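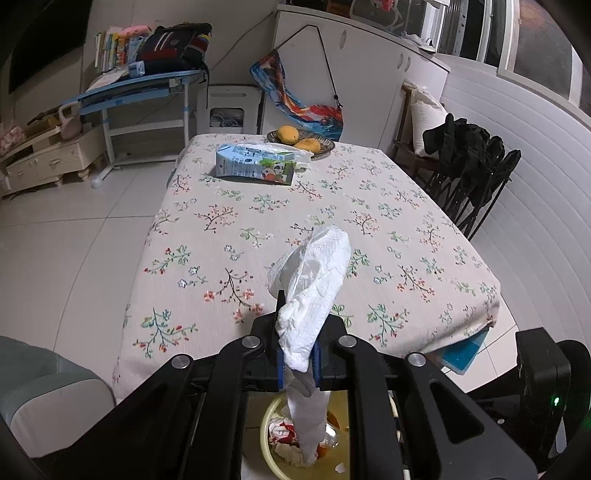

Buscamos gente para el equipo de partidos de Heroteo

Hola, soy Mounir Fawzy y llevo la parte de fútbol de selecciones en Heroteo. Si eres de los que se tragan un Tayikistán-Líbano a la hora del desayuno y luego quieren comentarlo con alguien (y en casa ya no te aguantan), sigue leyendo, que esto va contigo.

Estamos preparando la próxima fase de clasificación asiática y necesitamos cinco colaboradores para escribir previas, crónicas y fichas de selecciones. El año pasado sacamos 204 fichas entre muy pocas manos y acabamos todos con ojeras. Esta vez queremos repartir mejor el trabajo – y de paso cubrir también a las selecciones femeninas, que las teníamos bastante abandonadas y me daba vergüenza.

Qué harías

Cada colaborador se queda con un grupo y lo sigue de principio a fin. Eso quiere decir una previa antes de cada jornada, una crónica corta la misma noche y tener al día la lista de convocados, las lesiones y los cambios de seleccionador. Las crónicas andan por las 400 palabras, pero si el partido ha sido una locura te puedes alargar, no te voy a poner pegas. Las previas las revisa Hyun-seo Song y las crónicas las reviso yo. Aviso: Hyun-seo es muy estricta con la grafía de los nombres de los jugadores, y tiene toda la razón.

Qué pedimos

Que escribas bien en español, que te guste el fútbol asiático de verdad y que puedas dedicarle casi 8 horas a la semana cuando hay jornada. Muchos partidos caen de madrugada o a media mañana en horario peninsular, así que piénsatelo si tienes un trabajo con turnos fijos. No hace falta título de periodismo (yo no lo tengo). Si lees algo de árabe, coreano, persa o japonés, ¡dímelo en la primera línea del correo!

Qué ofrecemos

Pagamos por pieza, a mes vencido y con factura o contrato de colaboración, como te venga mejor. Las tarifas te las mando en cuanto me escribas. Se trabaja a distancia y tendrás acceso a nuestro archivo de alineaciones. Lo que no podemos pagar son viajes, lo siento. Alguna acreditación sí cae de vez en cuando.

Cómo apuntarte

Mándame antes de que acabe abril dos textos tuyos, publicados o no, y una previa inventada del partido que quieras, de 3 párrafos como mucho. Nada de currículum de cuatro páginas, por favor. Me escribes desde el formulario de contacto de la web, poniendo "grupos Asia" en el asunto, y si tienes dudas sobre pagos o contratos pregunta por Bo-ram Maeng. Contestamos a todo el mundo, aunque a veces tardamos un poco.

Los elegidos empezarían en mayo con una jornada de prueba, pagada igual que las demás.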